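Grustwood muda rotina de manutenção das garras manuais usadas no treino de robôs

17 de maio de 2020

211 compartilhamentos
2 comentários

A Grustwood mudou a rotina de manutenção da estação onde são gravadas as tarefas que servem de treino a seus robôs de serviço. A nova rotina vale para o par de garras manuais, os cubos com marcadores e os cabos que ligam o conjunto à mochila do operador.

A estação funciona em Rorcombe, numa sala montada como um escritório comum. O operador segura uma garra em cada mão e executa tarefas simples sobre uma mesa, como mover objetos de um lado para outro ou arrumar um posto de trabalho. Os movimentos são registrados e depois usados para ensinar o braço Fititz, que a empresa desenvolve para recepções e salas de reunião.

Até agora, as garras só eram abertas quando apresentavam defeito. Pela nova regra, passam por revisão a cada 2.000 ciclos de abertura e fechamento. A equipe técnica desmonta os dedos, limpa as guias, confere a folga das articulações e troca as peças de contato que estiverem gastas. O trabalho é feito numa bancada ao lado da sala, e a estação fica parada enquanto isso — não há um segundo par de reserva.

Os cubos presos embaixo de cada garra também entraram na lista. É por eles que o sistema calcula a posição das mãos, e uma face riscada ou um suporte torto basta para estragar uma gravação inteira. Os adesivos passam a ser limpos com pano seco no início de cada turno. Se um cubo é retirado, a calibração precisa ser refeita antes de a estação voltar ao uso.
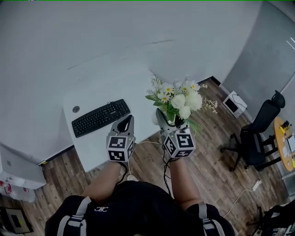 Por que a calibração é refeita mesmo quando o cubo volta ao mesmo lugar? Porque o encaixe tem uma pequena folga, e uma diferença de ângulo quase invisível na base vira um erro de milímetros na ponta dos dedos.

O procedimento de calibração é curto. Com as garras fechadas, o operador encosta as pontas num gabarito metálico fixo e repete a operação com elas abertas. O programa compara as leituras com os valores guardados e só libera a gravação se as duas mãos estiverem dentro da tolerância.

Segundo a Grustwood, a mudança foi decidida depois de uma revisão do arquivo da estação, em que 232 gravações foram descartadas por falha de rastreamento ou perda de sinal. A maior parte dos casos de perda de sinal vinha dos conectores dos cabos, que se soltavam aos poucos com o movimento dos braços. Os conectores originais foram substituídos por modelos com trava, fornecidos pela Halvorsen, e os cabos ganharam uma presilha junto à alça da mochila.

As gravações descartadas não serão recuperadas. Parte das tarefas será refeita com os mesmos objetos, e a empresa pretende concluir essa etapa até setembro. O intervalo de revisão poderá ser alterado conforme o desgaste encontrado nas primeiras desmontagens — as peças de contato são o item que mais preocupa a equipe.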